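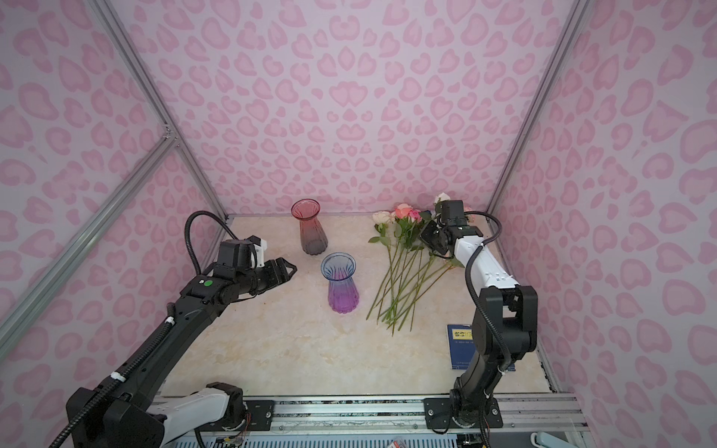

Gidley Funeral Home wants the obituary for my aunt by 11 a.m. and charges by the line past 50 lines. My draft runs to 82. The printed memorial folder is separate, and I want its cover in the pale pink of those wall panels, with a cream inside like the marbled floor. Can the survivors list be cut without leaving out the grandchildren?
Olix 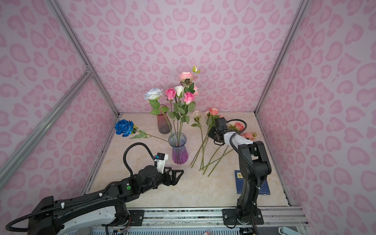

Ryota Morikawa
Yes. Give the grandchildren as a number and name only the children and siblings. Put the full list in the folder – it has no line limit.

Tikis
Ask for the online-only rate. Ours was 114 lines and ran free.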